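Can a club give its manager of the season award to a caretaker coach?

Ulano
Our club in Woltdale had two managers this season. The second came in July and took only 13 games. Can he win? 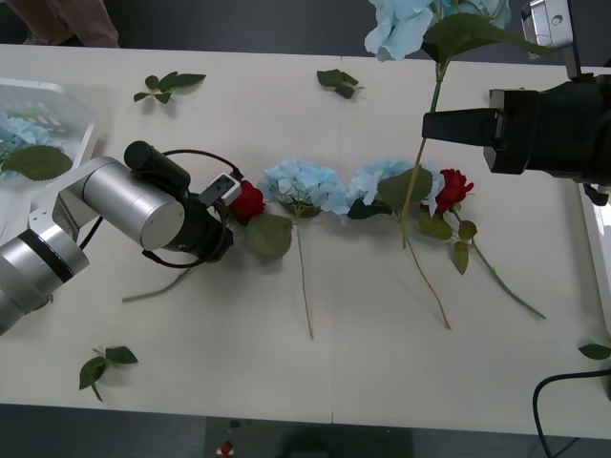 Red rose and blue hydrangea

Flillitz
Read your league rules first. Ours asks for five games – no more.

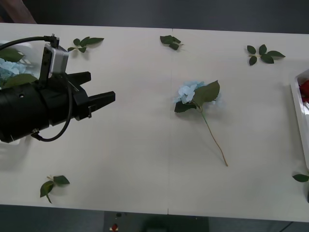
The table, with a seam down the middle

Nanayakkara
I think it depends on who votes. We had 470 ballots and the short-term man won easily. In my opinion it was not fair to the first one, but the rules allowed it.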